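4. Naming Near-Neutral Wall Colors

4.1 Materials and respondents

The naming task used 24 painted cards from the Alix range, a line of matte interior wall paints sold in Dutska and the surrounding district. All of the cards were light and close to neutral. They were arranged in 4 levels of lightness, and within each level they ran in small steps from a bluish gray to a yellowish or pinkish gray. The cards carried no printed names, only a code on the back.

We recruited 400 adults at the Rovgate home improvement store. Staff of the store and people who worked in painting or decorating were not included. Each respondent saw every card once, in random order, on a medium gray table under a daylight lamp. For each card the respondent was asked, "If this were the color of a wall in your home, what would you call it?" There was no list to choose from and no time limit. Recruitment ended on 4 March 2021.

After spelling was made uniform, the answers contained 1449 different names. Many of these were given only once. Most of the one-time names were built from a common color word and a modifier, such as "sort of dusty gray" or "gray with some tan in it." A smaller set referred to food, weather or fabric.

4.2 Cards shown alone and cards shown in pairs

When a card was shown alone, the most frequent answer at every lightness level was either "white" or "gray." Respondents were slow to use words such as "beige," "cream" or "tan" unless the card was clearly yellowish. On the lightest level the word "white" covered nearly the whole range, including cards that the maker sells as stone colors. On the darkest level "gray" did the same.

The pattern changed in the second part of the task, in which two cards from the same lightness level were placed edge to edge. The same card that had been called "gray" alone was often called "beige" when its neighbor was cooler. The reverse was less common. A cool card next to a warm one usually kept the name "gray," and only a few respondents moved it to "blue" or "blue-gray."

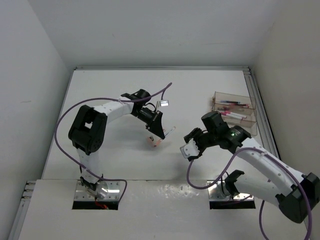
The effect of a neighboring color is familiar to anyone who has repainted one wall of a room and found that the others now look wrong. A wall is almost never seen alone, and the cards in the second part were meant to bring this into the task. Rooms add two things that cards do not have. The walls face in different directions, so the same light reaches them at different angles, and a corner puts two surfaces directly against each other. In Figure 4 the back wall and the left wall both look plain gray, while the wall on the right is a slightly warmer gray that leans toward beige. Taken alone, a color of that kind would probably be called gray by most of our respondents. Beside a cooler wall, we would expect a good share of them to say beige. The figure cannot show whether a difference of this size comes from the paint or from the light, and a person standing in a doorway has the same problem.

Marks on the wall may also affect the name. Several respondents said without being asked that a warm light gray looked "old" or "like it needs washing," although the cards were new. These comments were made almost entirely about warm cards. We coded them separately and did not treat them as color names, but they were frequent enough to be of interest to paint makers. The earlier work by the Huttunen color laboratory, which used larger painted boards, reports similar remarks - in that study they were made about yellowish whites as well.

4.3 Agreement between respondents

We measured agreement as the share of respondents who gave the most common name for a card. Agreement was highest at the two cool ends of the lightness range and lowest for the warm cards in the middle. For some of the middle cards no single name reached a quarter of the answers. "Beige," "cream," "off-white," "light brown" and "gray" were all in use for the same card.

Agreement did not improve when cards were shown in pairs. Respondents used more words in this part, and they spread their answers over more names. They were better at saying that two cards were different than at settling on what either one should be called.
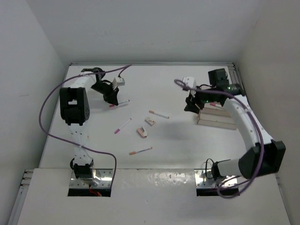
Do people who have recently bought paint name these colors differently from people who have not? Recent buyers gave longer names and used "off-white" more often, but they agreed with one another no better than the rest of the sample did. We had expected that time spent with color charts would bring their answers closer together. Paint makers use different names for nearly the same color, and this may explain why it did not.

Age had a small effect. Older respondents used "cream" more often and "gray" less often for the warm cards on the lightest level. We found no effect of age on the cool cards. Respondents who rented their homes and respondents who owned them gave much the same answers, and the two groups are combined in the analysis that follows.

A follow-up in August repeated the single-card part with a small number of the same people. Most kept the same name for the cool cards. For the warm cards in the middle of the range, many gave a different name the second time, usually one they had already used for another card.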